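Vaslow recorder ticket: wrist view going soft and washed out during wipe-down episodes

Status: open, waiting on one more batch
Opened by: Benedita Macedo
Component: wrist camera / episode recorder
Priority: medium

Okay, so this one has been bugging me since the start of December and I finally have enough to write it up properly. We're collecting demos for the Javum policy, the counter cleaning set, target is 3,000 episodes. We have 2,000 in the bag. The first 2,000 were all on the white laminate table and they look great! Then we moved over to the marble counter and I started seeing episodes get tossed by the quality check, a lot of them in a row, all with the same flag: "wrist view low detail."

What I expected: the checker passes anything where the wrist view is sharp enough to find crumbs.

What I get: it flags long stretches of approach motion, and when I scrub through them by hand I kind of agree with it (annoying, I wanted it to be the checker's fault).

First thing I did was wipe the lens. I know, I know, but it's always the first reply I get on these tickets, so please consider it done. Twice, with the good cloth. No change.

Second thing, I swapped the camera cable for the spare from the Idau cart, in case we were dropping data and the recorder was filling in. Dropped count was zero before and zero after. I put the old cable back.

Third thing, I rolled the recorder back to the build we used for the laminate table. Same flags, same kind of episodes. So I'm pretty comfortable saying it isn't the recorder update, and whoever got blamed for that in the channel is owed a coffee.

Then I stopped poking at the software and sat down with a stack of flagged episodes, going through them slowly. The stone is shiny and it throws the light right back at the camera on the right-hand side. On top of that the gripper puts its own shadow on the counter, just past the tip, which is where you'd want to be looking. And on the left, whenever the arm is swinging over, the veins smear out and the small crumbs go with them. 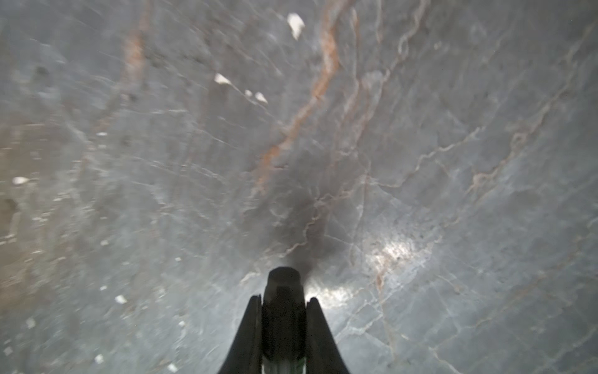 The other headache is labels. The crumbs are white and so is a lot of the veining, and the labeler was drawing boxes on bits of the stone. I pulled 300 of the marble episodes and went over the boxes myself, and it's bad enough that I don't want to train on them the way they are. The big crumbs are fine. It's the teeny ones that get mixed up with the pattern, and I had to step back and forth through the video to decide on some of them myself. If it moves when the gripper nudges it, it's a crumb. If it never gets touched, good luck.

Update, 4:40 pm

Tried a shorter exposure on the wrist camera. The smearing got better right away, which was a nice moment, but the picture is darker and the shadow by the tip goes nearly black. Turned the overhead light up to make up for it and of course the glare got worse. Moved the lamp to the other side and the glare moved to the other side. So we're trading one for the other.

Guerreiro's team lent us a diffuser panel and I've clamped it under the lamp. Bright spots are softer now. I recorded 4 test episodes with the diffuser plus the shorter exposure and all of them passed the checker. That's way too few to call it fixed.

Also slowed the teleop speed cap for the approach part only. The operators will grumble, it does feel like steering through syrup, but I'd take a slow clean episode over a quick one we throw out.

Where I'm leaving it:

– Diffuser stays on. Please don't unclamp it to get at the shelf, use the other side.
– Exposure setting is saved in the Vaslow profile called marble-short. Pick that one before you hit record.
– Flagged episodes are parked in their own folder. Don't delete them, I may still want them for the glare cases.
– The labeler is off for marble until I can give it better examples. Hand labels only, sorry.

One open question for whoever looks at this next: do we want a few glare-heavy episodes in the training set on purpose? Real kitchens have shiny counters and nobody is going to clamp a diffuser over theirs. I'm leaning yes, but with hand labels and kept to a small share. I'll run another batch with the new profile in the morning and paste the checker output in a comment.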